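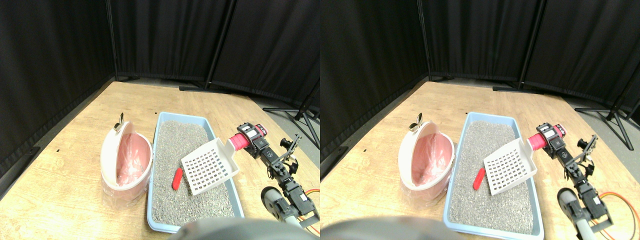

I have owned the Jikberg upright garment steamer long enough now to have an opinion on it, and since the last few posts on here were all about pillows I figured it was time for something that hisses. I bought it for shirts. That was the whole plan, shirts and maybe a summer dress, and then of course once you own a thing like this you start looking around the place for anything else with fabric in it. Tablecloths, the slipcover on the armchair, those tall black curtains hanging off stand poles behind the light wood table, a felt hat I haven't worn in years. So consider me someone who has pointed this machine at a lot of cloth, most of it not shirts.

Posted June 24, 2022

What I paid and what came in the box

It cost me $111 with shipping. That put it in the middle of everything I looked at. The cheap handheld ones were tempting, but I had a handheld before (more on that further down) and I wanted a proper floor model with a tank, a hose and a pole to hang things on.

In the box you get the base with the water tank already clicked in, a pole that telescopes, a hanger that folds out at the top, the hose, the steam head, a fabric brush that snaps over the head, a crease clip, and one heat mitt. The mitt is for your other hand, the one pulling the cloth tight, and please use it. I skipped it the first morning and learned about steam the fast way.

Putting it together was easy. The pole screws into the base, the hanger drops onto the pole, and the hose twists on at the bottom with a quarter turn. The instruction sheet is all drawings and no words, and one of the drawings shows the hose going on from an angle that can't be done by a human wrist, but you'll figure it out.

How well does it steam?

Really well on the light stuff! Cotton shirts, rayon, anything floaty, polyester blouses that come out of the dryer looking like a road map - all of that goes smooth in a couple of slow passes. I hang the shirt, button the top button, pull down on the hem with the mitt and work from the collar to the tail. You do the sleeves one at a time, and I've found it goes better if you steam from the inside of the cuff first and then go over the outside.

Linen is a different story. It gets linen to "relaxed vacation person," and if that's the look you want, great. If you want a sharp linen shirt with a flat placket you are going to be dragging out the iron, same as before. Heavy denim, same thing. The crease clip is supposed to help you put a line in dress pants and I tried it on two pairs and got a line on each, just not a straight one. I put the clip in the drawer with the other clips from other machines and there it will stay.

Where it surprised me was long, heavy fabric. Curtains are miserable to iron. You're standing there feeding yards of cloth over a little board and by the time the bottom is done the top is on the floor getting wrinkled again. With a steamer you leave them hanging and go up and down in strips, and gravity does a lot of the work. The hose is 7 feet long, so with my arm up I can reach the top of most window panels without a step stool. For anything taller than that you'll want the stool, and you'll want to keep the head pointed up the whole time, because if the hose sags into a U the water collects in the bend and then you get The Gurgle.

The Gurgle

I have to give this its own section. When the hose dips lower than the steam head and stays there for a bit, the condensation pools and the machine starts making a sound like the last inch of a milkshake. Then it spits. It's hot water, it comes out in drops, and it leaves spots on silk that dry to little rings. They washed out for me but I wasn't happy in between.

The fix is to lift the head straight up over your shoulder every so often and let the water run back down into the base. Once you get the habit it's no big deal. I do it between every sleeve now without thinking. My old handheld, a Gough, spat constantly and there was nothing you could do about it except swear, so I'm counting this as progress.

Heat up time and the tank

It's ready fast. I plug it in, go find the shirt, and it's steaming before I've got the thing on the hanger. There's a dial with settings from low to high and I will be truthful with you, I use high. Low is for delicate fabrics and I did use it on a silk scarf once (after the ring incident) and it was fine, only slow.

The tank is a good size. I've done a full load of work shirts plus a tablecloth and still had water left at the end. It lifts off by a handle on top and you fill it under the tap upside down, then flip it back. There's a spring valve in the cap that's supposed to keep it from leaking during the flip. It drips a little. Put a towel down if you have nice floors.

They tell you to use distilled water if you have hard water. We have very hard water. I used tap for the first stretch, because I'm stubborn, and started seeing white flakes on my black pants. Black cloth shows everything, lint, flakes, dog hair, the lot, so if you mostly wear dark colors just buy the jug of distilled and save yourself the trouble. I ran the descaling routine from the sheet, vinegar and water, let it sit, drain it out of the little plug underneath, and the flakes stopped. The plug is on the very bottom so you have to tip the whole base over the tub. It's awkward and it isn't light.

Things that bug me

The pole wobbles. It has clamps that lock each section, and the bottom one has never gripped like the others. With a shirt on it you don't notice. With a winter coat on it, it leans like it's listening to somebody in the next room. I wrapped a strip of rubber around the inside section and clamped down on that, and it's better.

The cord is too short. The hose gets all that lovely length and then the cord barely makes it past my dresser, so I have it permanently on an extension (a heavy duty one, please don't use a skinny lamp cord for anything that boils water).

The wheels are tiny. They roll on bare floor and give up completely on a rug. And there's nowhere to put the brush when you take it off. Every other steamer I looked at had a little hook for it. Mine lives in a mug.

One more, and it's small: the light that tells you it's on is blue and very bright, and there's no switch on the base apart from the dial, so I've left it plugged in with the dial barely turned more than once. I now unplug it at the wall every time.

Compared to the others

I borrowed a Urnier upright before buying this one, and it made more steam, I'd say noticeably more. It was also louder, and the hose was stiff, so I was fighting it the entire time. If you're doing costumes or bedding all day I could see picking the Urnier. For a closet's worth of everyday clothes I like the softer hose on the Jikberg better.

I also looked hard at the Borkitz, the one with the built in board that folds out behind the clothes. I love that idea, having something to press against. But it takes up so much room, and I'd have had to give up my laundry corner for it. Maybe if I ever have a bigger place.

The warranty on the Jikberg is 12 months, and you have to register it on their site with the number off the underside of the base. Do it before you fill the tank. I did it after, and I had a wet sock for the rest of the afternoon.

Would I buy it again?

Yes, I would. I still own an iron and I still use it for linen and for napkins when people come over. But the steamer is what I grab on a regular morning, and the curtains get done now, which they never used to. I'd give it four stars, and it would be higher if they fixed that bottom clamp and put on a longer cord.

If you've got one and you've found a better way to get the water out of the base, please leave a comment. Also if anybody knows whether the Urnier brush fits on the Jikberg head, I'd love to know, the bristles on mine are already going flat on one side.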